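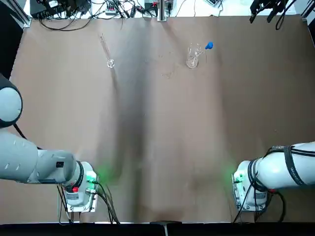 Margaux says brown paper is the wrong thing to put under glass. According to her it slides, it soaks up spills and then hides them, and what I want is a rubber mat, or at least an old towel. She told me this over the phone before I had even finished describing the table. She is probably right about the towel. I like the paper, though. A chip of glass shows up on it, and when it gets bad I fold it in on itself and throw it out.

So, brown paper again, the wide roll from Lemaire. It had been folded in the closet all winter and the creases won't come out. I tried leaving books on it overnight, which did nothing.

Got going at 9:40. The plan for April is to go through all the glassware from the Nerkville boxes and decide what stays. I do the tall pieces first, then beakers, then the small stuff, which takes the longest. Each one gets held up to the window and turned, and I run a thumbnail around the rim. Two rims caught. One of those was a 500 ml beaker I was fond of. It went in the bin with the rest.
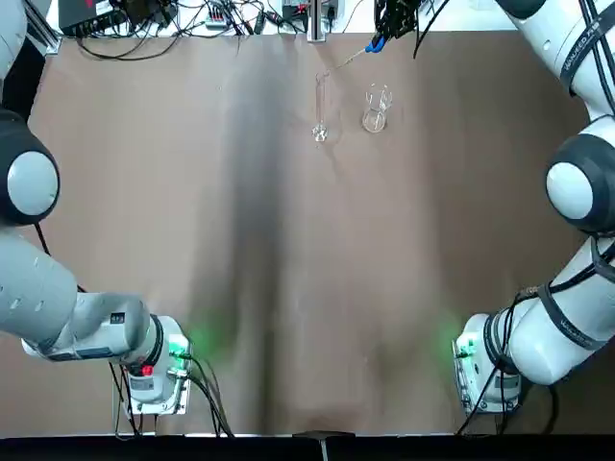
The glass rods I keep apart from everything else now. Last year I stored them standing in a cylinder and one went through the bottom when the box was set down hard. They lie flat in a drawer these days, rolled in a dish towel, and I check the ends before they go in. A rough end will scratch the inside of a beaker and you don't notice until the light is right.

Vilho Kallio wrote back at lunch. He can take 40 pieces for the evening class at Skallent but he wants the sizes written down. I said I would do it by the end of the month. He also asked if I had a spare 300 ml beaker, and I don't, or I haven't found it yet. There are still boxes under the stairs.

Soup and toast. Called Wosine about the drawer liners and got the answering machine.

In the afternoon I washed what was left in the gray tub, warm water and a little dish soap, three rinses, the last one distilled. The long brush is losing its bristles. I need a new one before the burettes. I stood everything upside down on the rack by the sink and left the kitchen door open so the air would move.

Stopped at 4:15 with my back hurting. The table is too low for this. Tomorrow I'll start the list for Vilho, and look for the towel Margaux means, the thick green one.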